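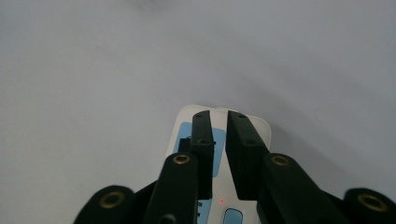 To: pasgate-users
Date: 10 February 2022
Subject: Re: [pasgate-users] Segmentation loses white objects on white table

> With Pasgate from the current branch, the mask for the power strip
> is good when the camera is far and breaks into pieces when the
> fingers come near. The planner then takes the largest piece as the
> whole object and the grasp centre jumps to one side. Is it the
> colour threshold, or did we do something wrong in calibration?
> We see it in 12 of 134 episodes.

Hello,

I think your calibration is fine. We had the same behaviour at Trutcombe last July, and I spent too much time on the hand-eye matrix before I looked at the masks.

Two things happen together. The casing and the table are both white, so the outline is weak and mostly the blue parts are certain. Then the fingers cover a part of the object, and one mask becomes two or three. Pasgate keeps only the largest by default.

What I would try, in this order:

1. Take the reference mask early, while the fingers are still open and the whole strip is visible on the far side of the table. All three blue socket faces should be inside one mask. If they are not, do not start the approach.

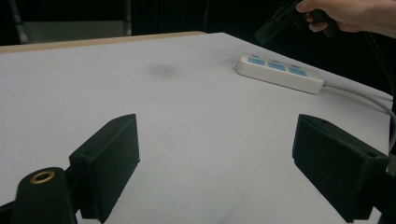
2. Set keep_fragments to true and give the finger mask as "occluder", not as "background". With "background" the tracker believes the object ends where the finger begins.

3. Fit the rectangle from the reference mask to the fragments, and let only position and angle change. The size must stay locked. In my branch this is the option lock_extent.

4. Exclude the cable from the fit. It is grey and it pulls the long axis to its side.

5. Check the time stamps. Our mask arrived about 165 ms after the arm pose, and this alone moved the centre in fast approaches.

I ran steps 2 to 4 again on 1,480 saved frames and the centre no longer jumps, but the angle is still noisy when only one corner is visible. I have no good answer for this. Perhaps the people who use the Retamal planner have a filter they can share?

Could you send me the config file and one bad episode? Please do not compress the depth, my reader does not support it yet.

Best regards,
Plenside perception group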